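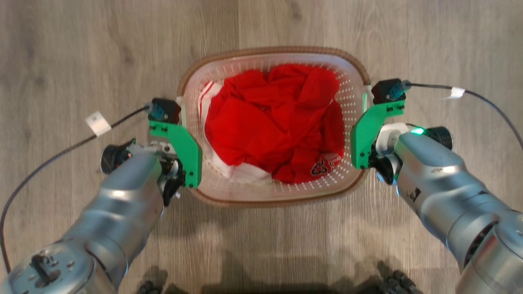

How do you wash a whole team's worth of football shirts without turning the white ones pink?
Wash the reds on their own at 30, inside out, and don't let them sit in a heap with the whites afterwards.

I wish I'd known that in May, when I said I'd take on the kit wash for Gorkus (our very amateur side, second from bottom and proud of it). I'd pictured a couple of loads and a nice evening with the radio on. It has taken over the hall, the landing and most of the kitchen chairs! Niilo Räsänen had been doing it for years and handed it all over with a bag of pegs and a big grin.

So this is my little laundry gallery, mostly for Razia Swati, who takes over from me next season and keeps asking what she's let herself in for.

The basket
Pale plastic with little round holes all over the inside, and a brownish rim. I'm very fond of it. The holes let a bit of air through, so things don't go quite so musty if I forget them until morning. It's on the wood-look floor, and that's where most of my sorting gets done, as the table is never clear.

The reds
Bright, crumpled and filling most of the basket. There's a number showing towards the bottom right, 23 I think, in dark maroon with white edging. Razia, please turn printed shirts inside out before they go in the machine, and keep the iron well away from the numbers. I hang them upside down by the hem and leave them alone.

The stripy one
Tucked in at the left, white with red stripes, half under everything else. I fret over anything like this. Does it go with the reds or the whites? I give stripes their own cool wash with a colour-catcher sheet, and if there are only one or two I do them in the sink. Aino Ruotsalainen says I'm fussing and hers all go in together. Hers are also slightly pink, Aino!

A few other bits for Razia: the big bottle of Fuvosum liquid is under the stairs, and 2 capfuls is plenty. Grass stains want soaking first, overnight if they're bad. Jarmo Pesonen has the spare drying rack and will drop it round if you ring him. Socks go in the net bag or you'll never see pairs again.

I'll add the washing line when we get a dry weekend.

Posted June 15, 2018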